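Drying racks for glasses: wire or mat?
Kitchen & Dining > Dishwashing and Cleanup

marblecounter_mo
Posted 2019-11-12
OK I have finally gone over to the wire rack side and I'm so happy with it I had to start a thread. Steel bars, posts at the corners, glasses go right over the posts. Pink tumbler and one of the clear faceted ones, first load:
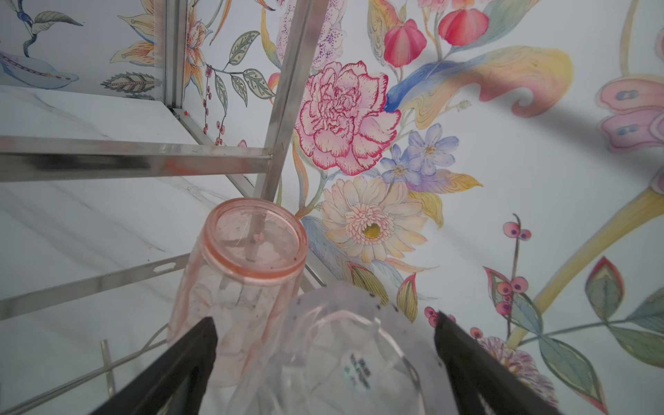 tidewrack replied:
Wire is fine for mugs but I went back to a mat for anything thin. Posts are hard steel and glass is glass. I lost 2 wine glasses in one October on a rack like that, both from setting them down a bit crooked while talking to somebody. A mat forgives you.

marblecounter_mo replied:
Wine glasses I get! But tumblers are so sturdy. The faceted ones especially, you get a real grip on them even with soapy hands. And air gets up inside, which it never did on my mat. My mat smelled like a pond by Thursday.

Pondhopper replied:
You have to wash the mat, Mo.

marblecounter_mo replied:
I washed the mat!! Every week! It was a Kundby one, the thick waffle kind, and it took two days on the line to dry out. I loved the color and that's the only nice thing I have left to say about it.

oldspoon replied:
Thick ones are the problem. Get two thin ones and swap them. A flat cotton towel does the same job, and you already own nine.

gravyboat_72 replied:
Team rack here, going on six years. Mine is a Brisari, the two-shelf one, and the only trouble I ever had was a bit of rust where the bars meet. Baking soda paste and an old toothbrush took it right off. Look at the joints every month or so and dry them with a cloth if your water is hard. Ours is terrible.

tidewrack replied:
"Stainless" and then it rusts. See, this is my point.

gravyboat_72 replied:
One spot in six years! I'll take it.

Pondhopper replied:
Does anyone else get specks on their glasses with hard water? I rinse and rinse. Mine come out of the sink looking great and an hour later there they are again, mostly near the rim.

gravyboat_72 replied:
White vinegar in the last rinse. A good splash in a bowl of warm water, dip, shake, rack. Colored glass shows it less but do it anyway. If yours don't wipe off with vinegar at all, they may be tiny bubbles or grit in the glass itself. I have a whole set of green ones like that and I think they're prettier for it.

marblecounter_mo replied:
Ooh, trying the vinegar dip tonight. Also, sticker question for the group. What gets the little round labels off new glasses without leaving gunk? I always end up with a gray ring.

oldspoon replied:
Cooking oil, ten minutes, then dish soap. Don't scrape first.

Pondhopper replied:
Hair dryer! Warm it and the whole thing peels up in one go. So satisfying. Then a dab of oil for whatever is left.

tidewrack replied:
Oil works. I still say put a folded towel under the rack if it's on marble or anything like it. Water sits under the feet and you get marks that do not come out. Ask me about my bathroom shelf.

marblecounter_mo replied:
OK that one I will give you. Towel going under. The rack stays though!

gravyboat_72 replied:
Piltholm sells a drip tray that slides under most racks, if you'd like something that doesn't bunch up. I've had mine since spring and it rinses clean.

tidewrack replied:
Or a towel.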